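Betriebsrat und Handgreifer am Packtisch: Was ist mit der Belegschaft zu klären?

Kategorie: Arbeit und Betrieb › Automatisierung

Verfasst von Personalstelle_Korimach

Sehr geehrte Damen und Herren,

in unserem Betrieb (Möbelbeschläge, 205 Beschäftigte) soll ein Teil der Sortier- und Packarbeit künftig durch Roboterarme der Firma Serura übernommen werden. Zur Vorbereitung führen 11 Beschäftigte der Spätschicht die gewohnten Handgriffe mit einem Handgreifer aus, an dem eine Kamera befestigt ist. Die Aufnahmen dienen dem Anlernen der Anlage.
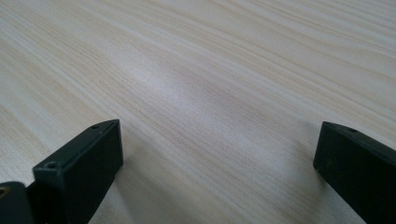 Arbeitsplatz Packtisch, Greifer in geöffneter Stellung über freier Tischfläche.

Die Betroffenen fragen nun, ob die Tätigkeit mit dem Greifer eine andere Eingruppierung nach sich zieht und ob aus den Aufnahmen auf das Arbeitstempo Einzelner geschlossen werden darf. Eine Betriebsvereinbarung besteht bislang nicht. Der Probebetrieb der Arme ist für Dezember vorgesehen. Welche Punkte sollten vorab schriftlich geregelt werden?

Mit freundlichen Grüßen

Reynaldo Padilla

2 Antworten

Verfasst von Prultley

Sehr geehrter Herr Padilla,

vorrangig ist die Beteiligung des Betriebsrats. Technische Einrichtungen, die zur Überwachung von Verhalten oder Leistung geeignet sind, unterliegen nach § 87 Abs. 1 Nr. 6 BetrVG der Mitbestimmung. Auf die Absicht des Arbeitgebers kommt es nach der Rechtsprechung nicht an, die objektive Eignung genügt. Bei einer Kamera am Werkzeug dürfte sie in der Regel zu bejahen sein.

In die Vereinbarung gehören der Zweck der Aufnahmen, die Löschfristen, der Kreis der Zugriffsberechtigten und ein ausdrückliches Verbot der Leistungsauswertung. Mit dem Anbieter ist zu klären, ob die Daten das Haus verlassen. Bei uns wurde zusätzlich festgehalten, dass Aufnahmen ohne Personalnummer abgelegt werden und Gespräche am Tisch nicht mitgeschnitten werden.

Zur Eingruppierung lässt sich ohne Kenntnis des Tarifvertrags wenig sagen. Maßgeblich ist die überwiegend ausgeübte Tätigkeit. Wer den Greifer nur stundenweise führt, wird voraussichtlich in seiner Gruppe verbleiben; eine Zulage kann gleichwohl vereinbart werden. Regeln Sie bitte auch, welche Aufgaben die Beschäftigten nach dem Probebetrieb übernehmen und wer die Schulung bezahlt.

Verfasst von Ignacio

Bei uns gab es eine Zulage, allerdings erst auf Nachfrage. Außerdem sollte man die Pausen regeln, das Halten des Geräts geht auf Dauer ins Handgelenk. Zum Datenschutz kann ich nichts beitragen.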